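Bath toys, and where they end up

I have been meaning to write about the bath toys for a while. We had too many, they were living in a net bag stuck to the tile with suction cups, and the bag fell down about twice a week. Usually at night. It sounds like someone dropping a wet towel from a height.

In August I took the whole lot out and went through it. There were 17 rubber ducks, some boats, a set of stacking cups and a wind-up turtle that no longer winds up. I had bought very few of these. People give you ducks when you have a small child, and then they keep giving you ducks.

What I threw out

Anything with a hole in the bottom went first. I squeezed each one over the sink, and if the water came out gray or had bits in it, it went in the trash. I know you can soak them in vinegar. I have done it, and they were gray again in a month. Seven ducks went that way, along with both of the bigger boats.

The turtle stayed because my son objected.

What I gave away

Marcus Hutchins, who lives two doors down, has twins, so he got the stacking cups and most of the remaining ducks. He asked for the net bag too. I told him about the suction cups and he took it anyway.

What stayed

We kept the mostly solid-color ducks. They have no hole, so nothing gets inside them, and they wipe clean with a dish cloth. My son sorts them by color and will not accept a second duck in a color he already has, which has done more to keep the number down than anything I have said to relatives.

The green one came from the gift shop in Waltosside and was a present from my brother-in-law, Ignacio Vergara. The others came from the Pisharody, the discount store by the bus station, where they sit in a bin near the register. I paid $2 for the red one. I don't remember what the rest cost.

The tray

I looked at proper bath caddies first. The Itik one is good but it was $27, and it spans the tub, so you have to lift it off every time you want to get in. A low-sided plastic tray does the same job on the floor next to the tub or on top of the hamper. It needs to be wide enough that a four-year-old can drop a duck in without aiming, and low enough that he can see what is in it. Deep bins don't work for us – things go to the bottom and he tips the whole bin over to find them.

Ours is blue. So is one of the ducks, and at a glance you can miss it when it is in there.

The ducks are the same four colors I would pick again: yellow, green, blue and red.

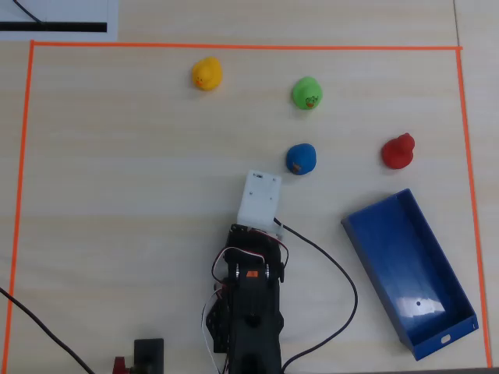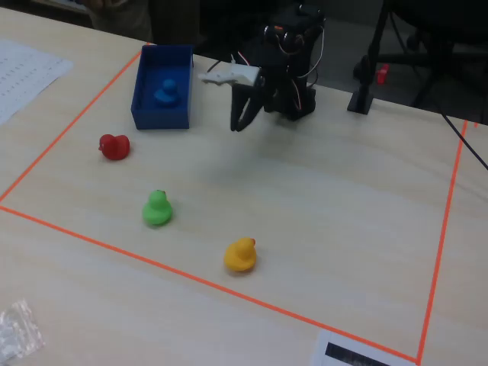
Cleaning

Once a week the ducks go in the sink with warm water and dish soap, and the tray gets wiped down with whatever I am using on the tub. I dry the tray standing on its end. If you leave it flat with a little water in it, you get a ring, and the ring takes longer to scrub off than the rest of the job put together.

The turtle gets washed separately, since it has a seam. I give it until the end of the summer.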